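**Re: [manip-users] Stock fingers vs. Nurkia pads in the kitchen sim**

On a day in April, Mỹ Lục wrote:

> We're choosing fingers for the two-arm cell and I'd like to settle it in simulation before we order anything. Has anyone on the list run the Nurkia pads against the stock Varnow fingers on small soft objects? Our numbers with the stock ones are all over the place, and I can't tell if it's the finger shape or the contact settings.
>
> Also, do you run both arms with the same fingers, or mix them?

Hi Mỹ,

Yes, we ran that comparison last month. Same kitchen scene for everything: granite counter, saucepan, cutting board, one strawberry. The task is to pick the strawberry off the board with the right arm and drop it in the pan. The left arm is supposed to steady the pan if it moves.

We did 3,920 episodes in total, split evenly between the two finger sets, with the same seeds on both sides. Of those, 1,104 failed. Most of the failures were on the stock fingers, and most of those were at the grasp, before the arm had lifted at all.

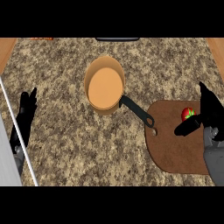 The trouble with the stock fingers is the approach. If the wrist comes in low, one finger gets to the fruit well ahead of the other and pushes it along the board. By the time the second finger closes, the strawberry has rolled and you get a grip on the leaves or on nothing. The Nurkia pads are shorter and forgive a bad angle more. They still miss, but they miss less often, and when they do the fruit usually stays on the board so the retry has a chance.

On your contact settings question, check friction first. The default material in the Urwood controller package is close to bare plastic, and it gets applied to both finger models unless you override it. We had it wrong for the first 400 episodes and threw those out (they aren't in the total above). After that, go down to a smaller physics step while the gripper is closing. With the default step, the fingers sink into the fruit and then it pops out sideways, and that looks a lot like a bad finger shape when you're only reading the logs.

Two other things I'd check on your end:

- Wrist camera offset. The Nurkia pads change the distance from the camera to the fingertips, and if you don't update it the policy closes early.
- Pan handle. In some of our layouts the end of the handle sits over the board, and a right arm that swings wide can catch it. We counted those as failures, but they have nothing to do with the fingers, so you may want to log them separately.

As for mixing, we ran the same fingers on both arms for the comparison. I tried a short mixed run later, with stock on the left and Nurkia on the right. It seemed fine – the left arm doesn't need much from its fingers in this task – but I didn't run enough of it to give you a number.

I haven't tried any of this on hardware. MacKinnon has a real pair of the pads and said he would post his results when he has them, so it might be worth waiting for that before you order.

I can send you the seed list and the config files if you want to repeat it. Let me know which version of the controller package you're on, the config format changed in the last one.

Ray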